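Orange cushions: keep or cover?

llinosw
Finally sat down to sort the living room in the Gusodbridge flat and I'm so pleased with it! Two orange cushions, one big and squashy in a mustardy shade, plus the black one with the white zigzag border. My sister says it's too much. Opinions please!

Vunard_Elis
Too much? No! Orange and black is lovely, especially once the evenings draw in. I'd put the zigzag at the back so the pattern peeps over.

fung469
Sorry, I'm with your sister. Zigzags shout. I'd have plain black and let the orange do the work.

Vunard_Elis
Plain black would look like an office, fung. Mine have been out since July and I still love them.

llinosw
Ha, I knew this would start something. Tried it Elis's way, zigzag behind the big one: 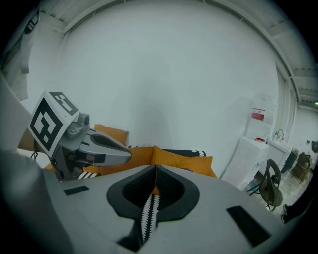 Big mustard-orange one in front, zigzag behind

fung469
All right, that orange is gorgeous. Still not sold on the zigzag, but only the border bothers me. Do you plump the big one or leave it rumpled?

llinosw
Rumpled, always! Much nicer to lean on. Off to look for a throw now.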